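Chapter 5

Water in the Home

This site uses cookies to remember your reading position. Accept or change settings.

Most households give little thought to water until the bill arrives or a pipe leaks. The supply comes in at one point, usually under the kitchen sink or beneath a cover near the front door, and from there it is divided among the taps, the bath, the washing machine, the boiler and the toilet. This chapter follows water through an ordinary house. It starts with the incoming main and ends at the drain, and it deals with the parts that most often go wrong.

The chapter uses figures from a household survey carried out in Arnville. The survey covered 216 homes, nearly all of them terraced houses or small flats, and each household kept a water diary from September until the end of the following month. People wrote down every bath, shower, wash load and flush. The diaries were then compared with the meter readings. Where the two did not agree, the house was visited.
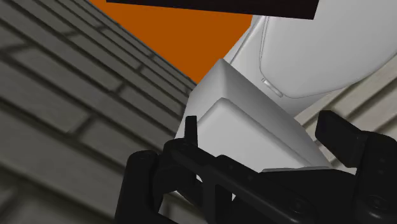

The average home in the survey used 275 litres a day. This hides a wide spread. A person living alone in a flat with a shower and no garden might use less than half of that, and a family with young children could easily use twice as much. Students should be careful with averages of this kind. They are useful to a water company planning a reservoir and much less useful to a person trying to understand one bill.

Three terms are needed before going further. The supply pipe is the pipe that runs from the boundary of the property to the house. The stop tap is the valve that shuts off the whole house. The cistern is any tank that stores water at ordinary pressure, and this includes both the large tank found in some lofts and the small one that serves a toilet. Older books call the toilet cistern a water waste preventer, and the name can still be found on plans and in some building records.

Section 5.1 deals with the supply pipe and the stop tap. Many of the people visited in Arnville did not know where their stop tap was, and in several homes it had been boxed in behind kitchen units. In the Prakdale estate, where the houses were built as one scheme, the stop taps are all in the same place, to the left of the front door. Even there, some could not be turned by hand.

Section 5.2 deals with the toilet cistern. It has few working parts. A float rises with the water and closes the inlet valve when the tank is full. Pressing the lever lifts water over a siphon or opens a valve at the bottom, and the tank empties into the bowl. When the float drops, the inlet opens and the tank fills again.

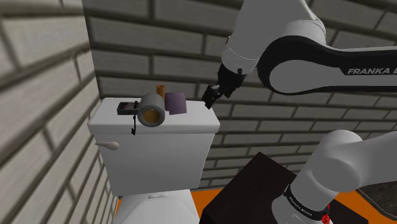
Text by Silvana Cordeiro

The most common fault is a slow leak from the cistern into the bowl. It makes very little sound and leaves nothing on the floor. In the survey, 8 homes had a leak of this kind, and in most of them the diary and the meter had disagreed from the first week. The usual test is to put a few drops of food colouring in the cistern and leave it for half an hour without flushing. If colour shows in the bowl, the outlet valve or its seal is letting water through.

Anything kept on top of the cistern has to be moved before the lid is lifted. The lid should be placed flat on a towel, as ceramic lids chip easily and a replacement to fit an older tank can be hard to find.

Section 5.3 turns to hot water, and compares the stored system used in the Tanabe Road flats with the instant heaters fitted in Sanden Court. Readers who have not yet covered pressure should return to Chapter 2 first.

Last updated: September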